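Stimholm Equipment Return Service
Frequently Asked Questions

Who may use the service?
Any household or registered business in the Stimholm district may return used electronic equipment. Proof of address is required at the gate.

Which items are accepted?
Desktop computers, laptops, monitors, printers and telephones are accepted. Household batteries must be handed in separately. Refrigerators and washing machines are handled at the Trondden site.

Is there a limit?
Households may return up to 14 items per visit. Businesses with larger quantities should request a collection in writing.

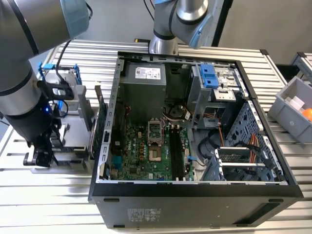 Desktop computer tower with its side panel removed.

Will my data be erased?
Owners are responsible for removing personal data before returning a device. Drives may be taken out beforehand – the computer will still be accepted without them. A certificate of destruction is available on request for business customers only.

Is there a charge?
Household returns are free of charge. Business collections are billed by weight, with a separate rate for loads above 600 pounds.

Can I get an item back?
No. Ownership passes to the service once the receipt is signed.

Whom should I contact?
Written questions may be addressed to Haruna Chiba, Customer Office. Replies may take longer in December.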